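Forum: Work and Machines > Kitchens and canteens
Topic: Dish return station at our canteen, what happened to our shifts

mahtab_b
Oct 28, 2025
Hello all. I work in a staff canteen with 615 seats. In March our company, Cloritz, put two robot arms at the dish return. They pick up the cups and plates and put them in racks. Before, four of us did this by hand at lunch. Now two stay there and two of us were moved to food prep. I am one of the moved ones. My wrists hurt less, this I must admit. But I miss the talking at the rack, and prep starts one hour earlier. Does anyone have the same?

Kiani_K
Same here, with 484 seats. I don't agree that it is better for the wrists. The people who stay must now correct the plates which the arm puts crooked, and they do it bending over. Our manager counts this as "light duty".

rozite
Kianoush, this depends on the height of the table, and not on the robot. We asked for a higher table and we got it after two weeks. Did you ask?

Kiani_K
We asked. The answer was that the arm was set up for this table and a new setup costs money. So the table fits the machine and we have to fit the table.

retno.h
I train the new staff at Mamier. My experience is mixed. The older colleagues learned the stop button and the restart very quickly, but the pay grade stayed the same, although they now do work that a technician did before. I think this should be the first question to your manager, Mahtab, before the starting hour.

mahtab_b
Thank you Retno, I did not think about the pay. The starting hour is still important for me, I have a child in school.

rozite
Then write both in one letter. With us a letter signed by the whole shift worked better than talking. And please show us the place where you work, it is easier to give advice about the table.

mahtab_b
I will write it this week. The fingers and the rack, on the wooden table: 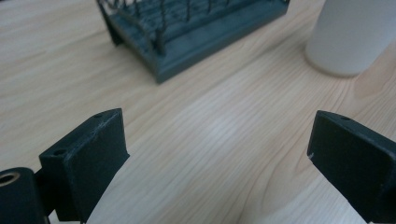
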